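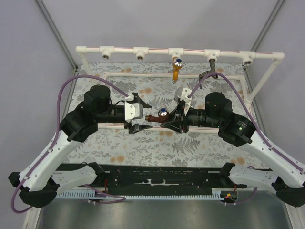
Kelier Home Skills, Rustdale: notes on pipe fittings for tenants and new members of the workshop.

1/ The September sessions at the Suvstead workshop will cover threaded plastic fittings. These notes set out the main points and should be read before attending.

2/ A tee fitting joins two lengths of pipe in a straight line and provides a third opening at the side. On the practice rail, the white tees are placed along the top pipe so that other fittings can be hung from them.

3/ Members are asked to look into each opening before fitting anything. A metal thread should be clean along its full length. Grit or old tape must be removed with a dry brush – never with a knife. 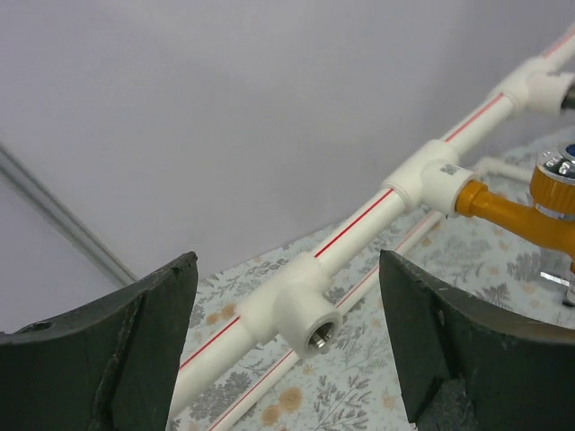 4/ The side branch should then be checked for cracks at the rim. A tee with a damaged rim is to be placed in the returns tray and entered in the Thiele stock book.

5/ Every fitting is started by hand. If it becomes stiff within the first turn, it should be backed off and lined up again. Force at this stage will spoil the thread.

6/ Coloured fittings are to be sorted by thread size. Colour is no guide to size, and members should use the gauge provided.

7/ Each session lasts 90 minutes and is limited to 10 places. Doors close at 14 minutes past the hour, after which late arrivals cannot be admitted.

8/ Requests for places may be made at the Rustdale desk until noon on the day before the session.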